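Flokwood Household Garment Handling Collection: Data Card
Release 2
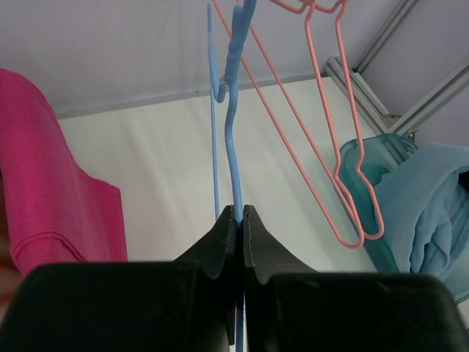
Summary

The Flokwood collection documents the ordinary handling of clothes and hangers in a domestic setting. It covers hanging, removing, sorting and returning garments, together with the handling of bare hangers between those steps. The collection contains 483 recorded sequences. Of these, 392 carry complete written annotations, and the remainder are supplied with a task label only.

The collection is maintained by Þröstur Ravn and Kobe Baert at the Molham office. Questions concerning content, labeling or terms of use should be directed to the maintainers in writing.

Contents

Each sequence is stored in its own folder with a short text record. The record states the task, the type of garment where one is present, the type of hanger, and the outcome as judged by the annotator. Hangers are classed as plastic, coated wire, bare wire, wood or padded. Color is recorded in plain terms (light blue, salmon, magenta) and should not be treated as a measured value — lighting varied between rooms, and no color chart was used.

Garments are described by general type and fabric. Where an annotator could not determine the type with confidence, the field reads "garment, unspecified." Users are asked to preserve this entry and not to replace it by inference.

Rooms

Recording took place in two furnished apartments, listed in the records as Fadell and Vandenberghe. The Fadell closet has a single rail and a shelf above it. The Vandenberghe closet has two rails at different heights, and its sequences are longer on average. Room names appear in the folder names and must be kept when files are copied.

Annotation

Some 300 sequences were reviewed by a second annotator. Disagreements over hanger type were settled by the maintainers. Disagreements over outcome were left in place, and both judgments are given. A hanger that slipped from the rail after being released is marked "placed, not held."

Known limitations

Children's clothing is scarcely represented. Clip hangers and trouser bars do not appear. Several early Fadell records use "wire" for both coated and bare hangers; these will be corrected in the June revision.

Terms of use

The collection may be used for research and teaching. Redistribution of altered records requires written permission from the maintainers.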